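4.2 Surface wear and the case for early replacement

The claim we set out to test is a common one in facilities planning: that white work tables in shared packing rooms "wear out" within a few years and should be replaced on a fixed schedule. The claim appears in supplier guides and in at least one planning manual (Van Dusen), and it is usually backed by photographs of scratched tops. We doubt that the photographs show what they are said to show. A scratch is easy to see and easy to count. Whether it makes a table any worse to work on is a separate matter, and the sources we reviewed rarely ask.

Our sample was made up of 168 tables in use at the Velley site. Each was inspected once, in January, under the ordinary ceiling lights and then again with a hand lamp held low to one side. Inspectors marked every visible flaw on a paper grid and sorted it into one of four groups: scuff (color left on the surface), light scratch (seen but not felt with a fingernail), deep scratch (seen and felt), and chip. In total they recorded 3157 flaws. That figure looks alarming on its own, and we suspect it is the kind of figure that gets quoted. Most of the entries were scuffs or light scratches.

The lamp matters more than earlier writers admit. Under the ceiling lights alone, inspectors missed many of the light scratches they later marked with the lamp. A survey done with a lamp will therefore "find" a worse room than one done without, even if the tables are the same. The Ollix survey, which reports heavy wear in rooms much like ours, does not say how its tables were lit. We can't set its results beside ours with any confidence, and we would caution others against doing so.

We also looked for a link between wear and age. Purchase records survived for only 70 of the tables, and those records were not a random draw, as older tables were more likely to have lost their paperwork. Within this smaller group, age told us little. Tables bought in the same order and placed in the same room differed widely. Where a table stood, and what was set down on it, seemed to matter more, though our data on use are thin and come mainly from the room logs kept by Dolores Fitzsimmons. The logs record what kind of work was assigned to each table. They don't record how carefully it was done.
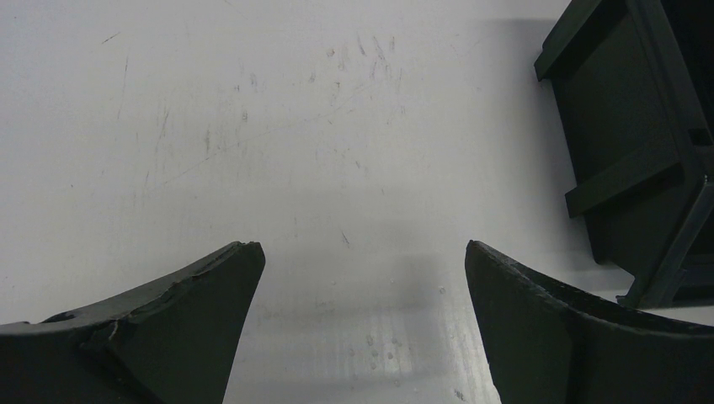
Figure 3. White tabletop with faint scratches and gray scuff marks; dark ribbed plastic object at upper right.

Hard plastic containers are the usual suspect in reports of this kind, and the Vudora guide blames them outright, advising that crates never be slid across a bare top. The advice may be sound, but the evidence offered for it is mostly that crates and marks are found in the same rooms. Figure 3 has the same weakness. The upper half of the tabletop is crossed with faint scratches and grayish scuffs, and a dark plastic object, apparently part of a crate, bin or tray, is close by. A reader who already believes the Vudora account will take one as the cause of the other. Nothing in the figure supports that step. The lower part of the top, where it catches the light, still has a fairly smooth look apart from a few tiny gray specks, and a picture taken of that part alone could be used to argue that the table is in good order.

We tried a small check of our own. An empty crate was slid 300 times over a spare top, along the same path. It left scuffs early on, and most of them came off with a damp cloth. Light scratches followed, but no deep ones. A loaded crate, or one with grit under it, might well do more harm, and we did not test either. The result is too narrow to clear crates of blame. It does suggest that scuffs should be wiped before they are counted, a step that none of the three sources describes.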